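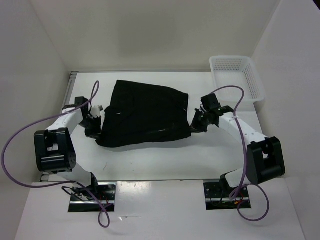
Jurna is the clothes-sorting room at Harketti, and this gallery covers the dark wash. Dark clothes are checked for lint before folding, because it shows more on black than on anything else. The black garment over the white table has a few small pale specks on it and a faint crease towards the lower right. Pieces like that get a lint roller on both sides and are then folded from the straight hem.

The room opened in May and takes 400 items a week. Whites and towels have their own page. Folding notes are by Elli Rautiainen.

Filed under: Laundry, Folding, Dark colours
Last updated: 2019-09-03
Contact Harketti | © Harketti | Back to top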